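Clevik Lane and Thereabouts: A Gallery

Welcome, and do pull up a chair, because I have never been able to put up a gallery without talking all the way through it. These pages began in August, when Urmas Mägi and I decided we ought to walk every lane on our side of the village and write down what we liked about each one — walls, gates, weeds, all the ordinary things you stop noticing once you have lived beside them long enough. We thought it would take a fortnight. Urmas is a slow walker and I am a slow writer, so you can imagine how that went!

The lanes here were mostly mud when my parents first came. The concrete went down 35 years ago, a stretch at a time, whenever there was money and somebody with a mixer, and people still argue over whose stretch was laid the best. I am told the part by the old Berisier bakery had to be done over again after a goat walked the whole length of it on the first evening. The bakery is long gone and so, of course, is the goat, but I like to think of it every time I go past.

I should say that I have kept to the lanes and left out the main road, which has been written about quite enough by other people, and which in any case has very little to recommend it apart from the bus.

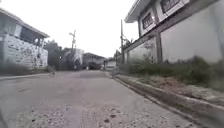 Walls are the thing I always end up talking about on this lane, and Urmas had to stand and wait for me again. My grandfather set stone for a living and could never walk past another man's work without putting his palm flat on it, and I'm afraid I have picked up the habit. The white wall on the left, with the grey stones showing through in patches, is my favourite of the lot, and I would take it over any amount of smooth render. The big plain grey one across the way has its own quiet sort of charm, all the same, with those faint weather streaks on it and the grass growing up so thickly along the foot. Rimantas Baranauskienė thinks the weeds ought to come out on both sides. I would leave them be, myself, as they soften everything and they ask for nothing.

If you are walking it, do go uphill first and come back down, with a stop at the top to get your breath. The concrete is rough enough in places that I wouldn't try it in thin soles (I have, and I was sorry by teatime), and a pram with small wheels will rattle like a drawer of spoons. Allow five minutes if you are the brisk sort. We took nearer to forty, but we did meet Justinas Butkienė on the way and she wanted to tell us about her plums.

A few thank-yous, then. Deividas Kuusk lent us his old hand-drawn map of the lanes, which shows three footpaths I had never heard of, one of them straight through what is now his own kitchen. Justinas sent us home with a jar of the plums, bottled, and they were very good indeed with a bit of cream.

We mean to do the lanes by the chapel next, once Urmas has had his knee looked at. If you have a wall you are fond of, or you remember who laid which stretch of concrete, do leave a note for me at the post office and I will add it in.

Last added to on 7 November 2025.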